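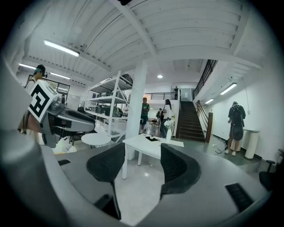

Trandonia Work Cap – six-panel cotton twill, by Grullamis. Back in stock, all colours except the olive. This is the cap we've sold longest and the one people re-order for a whole crew. Mid crown, pre-curved brim, metal slider at the back. Goes with whatever you've got on. Dark cap with a light-coloured top is still the easiest combo going, and it's why we sell so many charcoals and navies every summer. Fabric-covered button on top, stitched eyelets, soft cotton sweatband that doesn't go scratchy after the first week.

Price: $149 a team box, mixed colours fine. Singles in store only for now.

Colours
Charcoal
Navy
Black
Bottle green
Sand
Olive (out, due September)

Fit. One size with slider, suits most adult heads. If you normally find caps perch on top like a bottle lid, go for the Zapata instead – same twill, deeper crown, longer strap. If you've got a smaller head the Trandonia is fine on the tightest setting, but the strap tail will stick out a bit. Tuck it under the band or trim it, up to you. Seal the cut end with a lighter, carefully.

Hair up? There's an opening above the slider, a low ponytail goes through no worries. High bun, no. Look at the open-back version on the visors page.

Brim. Plastic insert, not cardboard. So it can get soaked and keep its shape. Don't fold it in half and shove it in a back pocket, it'll crease and the crease stays. We do get asked to swap these. Sorry, can't.
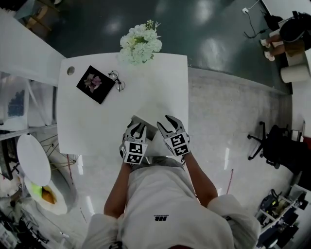
Lefteris Moschos

Quick notes from me as I do most of the cap orders and the same questions come in.

Washing. Hand wash, cool, bit of ordinary laundry liquid. Soft brush on the sweatband, that's where the grime lives. Don't wring it. Sit it over an upturned bowl or a jar to dry, out of the sun. My own charcoal one has been through around 100 washes and has faded to more of a grey, still sits right. Dishwasher: people swear by it. I've wrecked two that way. The heat gets the stiffener in the front panels and you end up with a lean to one side.

Sweat marks. White tide line on a dark cap is salt. Cold water first, before any soap. Leave it soaking half an hour then rinse. On the Sand you'll get yellowing instead – bit of bicarb paste on the band, leave it, rinse it well.

Sun. It's a cap. Covers your face and not much else, so ears and neck still need sunscreen or a proper wide brim. If you're outdoors all day please look at the bucket hats before you order these, I'd rather sell you the right thing.

Embroidery. Front panel or above the back opening. Send a vector file if you have one, otherwise the biggest picture you've got and we'll redraw it. Thin lettering goes muddy on twill, anything shorter than a fingernail is going to be hard to read from across a yard. Tone on tone looks great on the navy. We'll send a photo of the stitch-out, reply with a yes and we go ahead. No yes, no stitching, so check your junk folder!

Orders over 200 caps – ring first. Different lead time, better price, and I need to check the dye lots match. They vary more than you'd think on the bottle green.

Delivery. Goes by Fivance, tracked. Plain caps leave next working day, embroidered ones take longer depending whats ahead of you in the queue. Boxes are packed nested so the crowns might look a bit squashed when you open up. Steam from the kettle for a few seconds, push out with your hand, done.

Returns. Plain and unworn, 2 weeks, you pay postage back. Embroidered ones only if we've stuffed up the stitching or sent the wrong colour. Please include the packing slip, we had a box turn up with no name in it and it's still on the shelf.

Specs
Outer: 100% cotton twill
Sweatband: cotton
Closure: metal slider, self-fabric strap
Brim: pre-curved, plastic insert
Care: cool hand wash, dont tumble dry

Page updated February 22, 2025. Olive waitlist is open, email us and say how many.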